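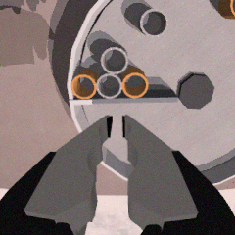
Treltville library to close main reading room until October

5/17/19

The main reading room at the Treltville public library will close next week for repairs to its roof and heating system, and will stay closed until October, the town said.

Leaks over the north end of the room have been a problem for several winters. An inspection this spring found that the roof decking under the leaks had softened and that two of the heating pipes running above the ceiling needed to be replaced. The town decided to do both jobs at once so that the ceiling would only have to come down one time.

"We looked at doing it in stages and keeping half the room open," said library director Sorcha Lenihan. "The contractor told us it would add months, and people would be trying to read next to a saw."

The work will be done by Donati, a building firm based in Pladance that repaired the Treltville town hall steps. The contract is worth $929,000. Most of that comes from the town's building fund, with the rest from a state grant for public buildings.

The children's room, the front desk and the restrooms will stay open during the work. They are in the newer wing and have a separate heating system. Visitors should use the side entrance on Amarik Street, which has a ramp. The front doors will be locked and the parking spaces closest to them will be fenced off for equipment.

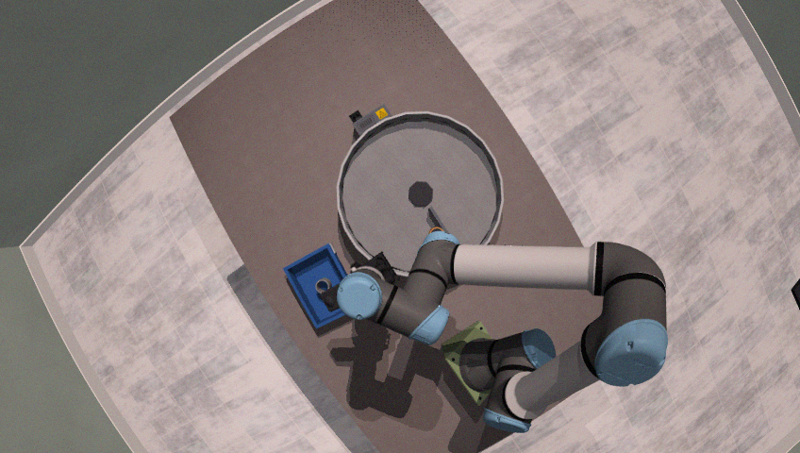
Books and holds

Around 20 shelves of the most borrowed adult books will be moved into the hallway outside the children's room. The rest of the adult collection is going into storage at the old Pladance school building. Those books can still be requested at the desk or by phone, but borrowers should allow six days for them to arrive.

Late fees will not be charged while the reading room is closed. Holds already placed will be kept in order — there is no need to place them again.

The public computers will be moved to the meeting room, where there is space for fewer of them. Sessions will be limited to one hour when others are waiting. Groups that normally use the meeting room have been offered evening space at the town hall.
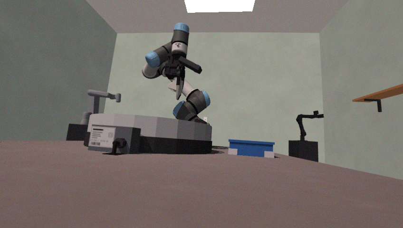
Jahangir Weerakoon, who runs the library's evening English class, said his group would take up the offer. "It's a five-minute walk," he said. "The chairs are better, to be fair."

Some residents asked at last month's town meeting why the roof was not repaired sooner. Town manager Dilani Kumarasinghe said money had been set aside for it two years ago but was spent on the Mill Road culvert after the spring flooding.

Regular hours will not change. Questions about the closing can be taken to the front desk or to the town office at extension 231.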